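食品盒与小托盘:桌面收纳图集

栏目:厨房与餐桌
地点:Dornley 工作间
图片:2 张

这一组图集讲的是小件食物的分装和收纳,主角是透明塑料盒、盒盖和浅口托盘。这类东西家家都有,买的时候不怎么挑,用起来才发现大小、深浅、盖子松紧都有差别。我们在 Dornley 的工作间里放了一张浅色木面的长方桌,铺上白色的大纸,把盒子和托盘摆上去,试着怎么放顺手。

铺纸是老习惯。透明的盒子放在木纹上不容易看清边线,放在白纸上,光一照,边缘会有细细的反光。纸脏了直接换一张,桌子不用擦很多遍。纸要裁得比操作的范围大,四角压平,不然盒子一推就会带起褶子。

托盘选的是方形浅口的,青柠绿色,边沿颜色略浅。浅口的好处是手从侧面就能伸进去,圆的东西放在里面也不会滚到桌子上。白色的食物放在绿底上很显眼,少了一个马上看得出来。

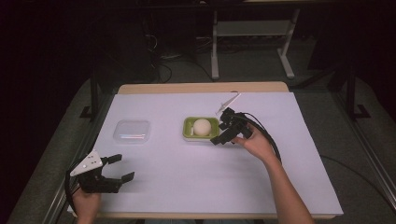
圆形的东西最难收。方盒装圆物,四个角总是空着,盒子一动,里面就跟着滚。我们的做法是先在托盘里把东西排好,再按大小挑盒子。盒子比东西高出一指就够了,太高了叠放时浪费地方,太矮了盖子会压到。需要立着放的细长小件靠托盘的内壁放,圆的放另一侧,两样不要挤在一起。

盒子的尺寸,我们手头用得最多的是长 116 毫米的一种,圆角,壁薄,空的时候很轻。圆角的盒子比直角的好洗,海绵能转过去,角落里不积油。缺点是并排摆的时候中间会留缝,抽屉里放不满。Flastora 的收纳目录里把这种盒子编在 695 号,旧目录里是另一个编号,补货时请看清楚。

关于清洗。透明塑料盒不要用钢丝球,划出一道以后会越来越花。温水加一点洗洁精,泡一会儿再擦,冲净以后倒扣在布上晾。有的人喜欢用纸巾擦干,容易留纸屑,装食物之前还得再冲一次。装过咖喱或者番茄的盒子会染色,染上了就留着装干货,不必扔。

盖子和盒子分开放。叠着收的时候,盒子套盒子,盖子竖着插在旁边的窄格里,找起来快。盖子盖着收看上去整齐,但是占地方,里面没干透的话还会有味道。我们抽屉的窄格宽 19 厘米,盖子按长短排,短的在前,长的在后。

配盖子的时候先看角,再看边。圆角的弧度不一样,盖上去会翘起一头。有弧面的盖子要分清正反,拱起的一面朝上。盖的时候从一头按到另一头,听到两侧都卡住了再拿起来。Panganiban 的盒子和 Flovuvetti 的盒子长宽相近,盖子不通用,混放以后很难分,我们在盒底贴了小圆点区分。
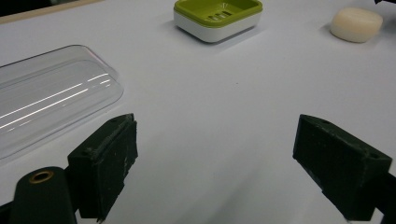 透明盖子,长方形,圆角,表面略带弧度,斜放在白色桌面上。

盖子用久了会变形,多半是热水烫的。放在平桌面上按一按,哪一头晃就是哪一头翘了。翘得不多的还能盖干货,装汤水的就换掉。

托盘的收法简单,同色的叠在一起,放在最下层。浅口托盘叠起来很稳,上面还可以压一层盒子。用的时候整叠拿出来,剩下的放回去,别散在台面上。

纸用完以后,没沾油的一面可以翻过来再铺一次,之后裁小了垫抽屉。

下一组图集拍抽屉里的隔板和窄格,预计三月放上来。

图集归类:收纳 / 食品盒 / 托盘
文字与整理:Dornley 工作间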